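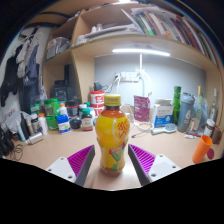 Drink bottle, yellow screw cap, yellow wrap label.

Slide 1 — Title
Labels, caps and colour: what the sorter sees
Thank Jahangir Jayawardena for the kerbside data. Eleven minutes, questions at the end. Handout has the full tables, so don't read them out.

Slide 2 — Scope
Household drink containers only. No milk, no glass, no cartons. The audit covered 2,497 containers pulled from the Zomport line in May, all after the trommel and before the optical sorter. Each one was scored for body polymer, closure polymer, label type and label coverage. Contents, where present, were weighed and drained.
State clearly that this is one site and one month. Zomport takes material from a mostly suburban catchment and the mix will differ elsewhere.

Slide 3 — Near infrared in one paragraph
The sorter reads reflected light from whatever faces the lamp. If that is the bottle wall, it reads the wall. If it is a full sleeve, it reads the sleeve. Wrap labels fall between the two, depending on how the container lands on the belt. Skip the spectra unless someone asks — backup slide B has them.

Slide 4 — Coverage
Coverage means printed area over total side area, closure excluded. We set the cut-off at 60 per cent. Under that, reading errors stayed close to the clear-bottle baseline. Over it, they rose quickly, worst for PVC and PETG sleeves on PET bodies.
Point to the step in the curve. Mention that crushed bottles were plotted separately and that the step is less sharp for them.

Slide 5 — Closures
Caps in this stream are mostly HDPE or PP. Both float in the wash tank and PET sinks, so a cap left on is recoverable. The loss comes earlier. A sealed bottle holds air or liquid, it won't flatten, and it rolls on the belt. Liquid also changes the weight enough to upset the air jets, which are set for empties.
Cap colour has little effect on PET yield. It does set the price of the polyolefin by-product, which goes out as mixed colour.

Slide 6 — Adhesives
Marlene Haberkorn ran the wash trials at Vosemeck. Two wash temperatures, same dwell time, same caustic dose. Water-based glue released at both. Hot melt released only at the higher one and left residue on the flake edges.
If asked about cold wash: not tested. Don't guess.

Slide 7 — What we would change
Perforate full sleeves, and print the tear instruction at a readable size.
Hold wrap labels under the coverage cut-off.
Ask councils to use one wording on caps. Nkuna and Wokia currently give residents opposite advice, and their trucks tip at the same site.
Drain before binning. Rinsing is optional for water and soft drink.

Slide 8 — Next steps
Repeat audit with crushed and uncrushed material kept apart from the start. Jahangir has the draft method; comments to him by Thursday.

Backup A — scoring sheet
Backup B — spectra, PET wall with and without sleeve
Backup C — wash trial residue by flake size (axis label still wrong, should read mm)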